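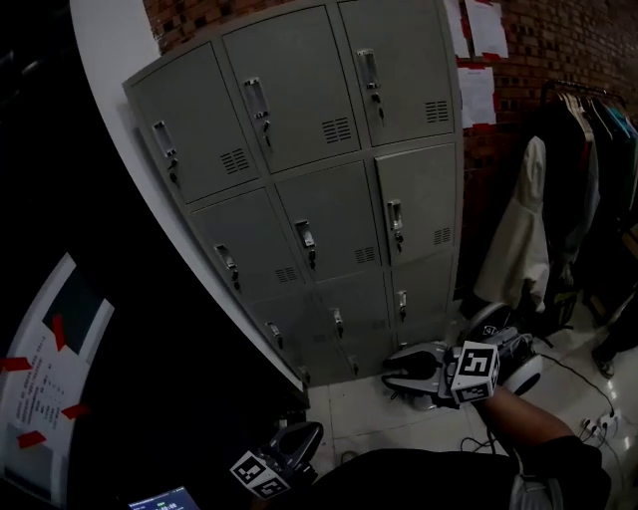 Hand-held grippers vs. teleop for locker doors
Reading time: 2 min

guvis_m: We want a policy that turns the key and pulls the door. I have 400 demos with hand-held grippers. Is remote control worth adding?

tern645: No. You feel the lock through your own hand. Over teleop I forced a key and bent it.

Kleinschmidt: Disagree. By hand you reach in ways the arm can't. We threw out 20 demos for that on the bottom row alone.

tern645: Then crouch less and check reach before you record.

guvis_m: Bottom row is my worst too. The marker drops out when I tilt my wrist.

Kleinschmidt: Slow down there. I'd still do that row by teleop.

Comments

Merike Rozīte: Which row did you record first?

alta_20: Same marker trouble on drawers.

Contact | © Estau Forum | Back to top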